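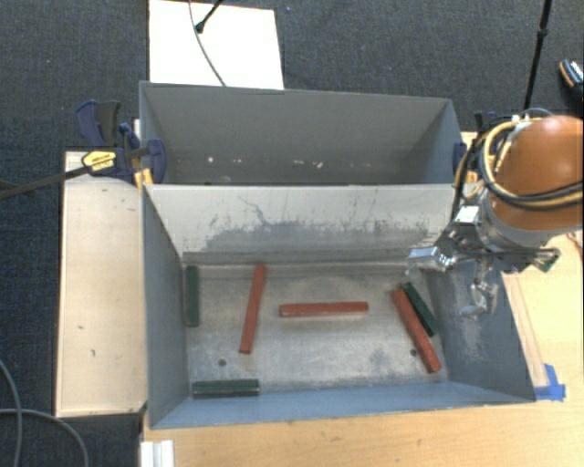

Three red, three dark green, and one grey bin that's seen better days.

If you've got children, or a classroom, or just a craft habit you can't control, you've probably got a tub of rectangular bars lurking somewhere. Ours are red and dark green, the greens a bit shorter than the reds, and they live in a pair of big grey bins on the work table. For ages "putting them away" meant tipping the lot into the nearest bin and walking off. Then I'd spend the next session scrabbling about for one short green bar while everyone waited.

So I finally sat down and worked out a proper way of sorting them, and I've been asked about it enough times now that I'm writing it up. It works for any set of bars or blocks in two colours and two lengths, and it takes a few minutes once you've got the hang of it!

What you'll need

Two open bins, same size if possible. One works but it's fiddly.
A table you don't mind scuffing.
Your bars, obviously.
A damp cloth and a dry one.
A strip of masking tape and a pen.

Step 1: Empty and wipe the bins

I know, I know. But do it first or you'll never do it. Take everything out, give the floor of each bin a wipe with the damp cloth and then go round the edges where the floor meets the walls. Ours has a metal floor with stains on it and a brownish line along the back that I've given up on. I tried a paste of bicarb and it made no difference whatsoever, and Ehsan (Ehsan Memon, who I share the work table with) tried something stronger from Lustness that smelled like a swimming pool. Also no difference. If it's clean to the touch, leave it.

Dry it well. Mine has little round holes in the floor and water will find them, and then it's all over the table.

Step 2: Spread the bars out

Put a handful into the front bin, and I do mean a handful. Six is a lovely number to start with. Don't stack them and don't line them up yet, just let them lie where they like with a bit of floor between them. You want to be able to get your fingers round each one without knocking its neighbour.

If two have landed side by side, nudge them apart now. A short bar tucked up against a longer one is the one you'll miss, especially dark green, which disappears in bad light. The same goes for anything close up against a wall. Bring it in towards the middle so you can pick it up from both sides.

Step 3: Pick your order

I go by colour first and length second. With our set that's one job, as the greens are the short ones anyway, but if yours come in mixed lengths you'll want to do two passes. Chantelle Maluleke does hers the other way round, length first, and she's quicker than me, so try both.

Whichever you choose, start with the colour that's easiest to see. For me that's red.

Step 4: Move the first colour across

Lift each red bar over the divider and lay it down in the back bin, long side along the back wall. Lift, don't drag! Dragging things up and over is how you get a divider that looks like ours, all smudges and scratches along the lower half. Put the second bar flush against the first, then the third, and keep going until you've got a neat row.

Hold them near the middle. If you grab an end the other end dips and clonks into the wall, and you'll be starting your row again.

Step 5: Line up what's left

Now the front bin should only have green in it. Turn them all to face the same way and push them up against the left-hand wall, ends level. I use the edge of a ruler to square them off, which is pure fussiness on my part.

Step 6: Repeat with the next handful

Same again until the tub's empty. When a row gets full, start a second layer on top going the same direction. I used to criss-cross the layers like a log pile and it looks smashing, but you can't get one out from the bottom without the whole thing coming down.

Step 7: Label

A bit of masking tape on the outside of each bin, colour and length. Ours say RED LONG and GREEN SHORT. Redo the tape when it curls.

A few odds and ends

Bars on the slant are harder to pick up than straight ones. If you've got small helpers, turn the awkward ones for them before they start.

Sorting under a warm yellow bulb is asking for trouble with dark green. I've moved a daylight lamp over from my desk and it's helped a lot.

You can turn it into a game. We time it – my best is 49 seconds for a tub of 40, and I've not got near it since January.

And if you find one bar too many at the end, check the other bin before you accuse anyone of pinching from another set. Ask me how I know.

Next up I'm going to have a go at sorting the odd-shaped pieces, which don't lie flat and have been in a carrier bag for far too long.

Contact | © October 2026 Tevine Table Notes | Back to top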